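Tindness Linen Notes: Bed-Top Folding, Bath Sheets and Mixed Clothing

Gallery page, Clumimbridge unit. Last revised March 29, 2022.

The notes on this page cover folding on a bed in place of a table. Most small flats have no bench long enough for a bath sheet, and the bed is usually the only flat surface of any size. It is also soft, which changes the method. A soft surface takes up the force used to press a crease, so creases have to be set by hand at the edges and pressed again once the item is on the shelf.

Page 1 in this series dealt with bench folding and is not repeated. Measurements are in millimetres unless marked otherwise. Colours are noted only where they affect sorting.

Surface

A made bed is preferred to a stripped one. The duvet should be pulled square to the mattress and smoothed from the centre outward. A high-loft duvet will still roll under a heavy towel, and the fold line will wander by up to 25 mm over the length of the piece. For bath towels this is acceptable. For sheets it is not, and a blanket laid over the duvet gives a firmer base.

Keep the working area at the near side or the middle. The unsorted heap goes at the far end, where it can be reached but does not creep under the piece being folded.

Sizes used at Clumimbridge

The large towels on our shelves are the Otereo bath sheet, 1344 mm on the long side after a season of washing. Shrinkage was greatest in the first few hot cycles and had levelled off by September. The shelf bays are 395 mm deep. A fold to quarters on the long side gives 336 mm, leaving a margin at the back of the bay for air movement.

Folding to thirds was tried first. It gives 448 mm, which overhangs the shelf, and the overhang catches on the cupboard door.

Sequence for a bunched towel

1. Find one hemmed short edge. Do not start from the middle of the bunch.
2. Follow the hem to both corners and take one in each hand.
3. Lift clear of the duvet and let the weight drop the folds out. Thick cotton may need a second lift.
4. Lay down with the long side parallel to the edge of the mattress.
5. Fold end to end, align the corners, then fold again.
6. Fold the width last. Edges go to the rear of the shelf, rounded side out.

Small pieces found beside or beneath the towel are set aside before step 3. They otherwise travel with it and end up inside the fold.

White towel at the bunched stage, before step 1, on a pale pink duvet. The clothing is kept to the far end of the bed. 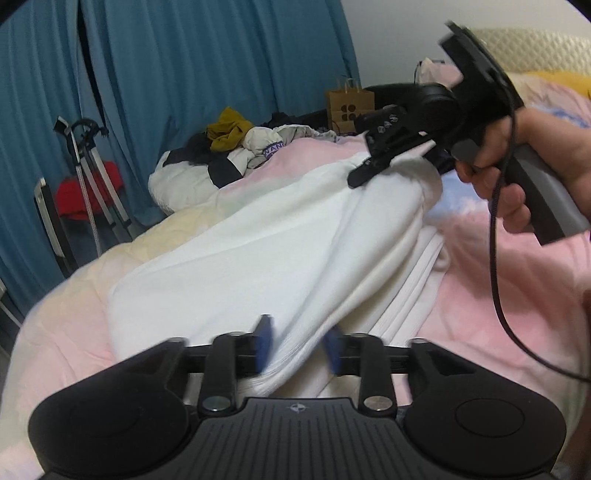 Is it better to fold the towels or the clothing first?

Towels first. They take the most room, and once they are off the bed there is enough clear surface to lay out shirts and trousers full length. The exception is anything that creases badly as it cools, such as a cotton shirt straight from the dryer, and that should go on a hanger before folding starts.

Clothing heap

Sort by type before folding anything. Four piles are normally enough: tops, bottoms, underwear and socks, and pieces for hanging. Fleece and track pants go at the bottom of a stack and T-shirts on top. Socks are paired last, when all of them are out of the heap.

T-shirts are folded to a width of 27 cm to suit the Neagu drawer insert. The insert has fixed dividers, so a wider fold will not seat. Jumpers do not fit the insert in any fold and are kept on the open shelf.

Storage

Stack towels no higher than the shelf marker. Put clean towels at the bottom and draw from the top – or the reverse, provided the whole household does the same. Any piece that still feels damp at the hem goes back on the airer, as the hem is the last part to dry and will mark the towel beneath it.

Fitted sheets are on the next page of the series, together with the measurements for the linen cupboard in the hall.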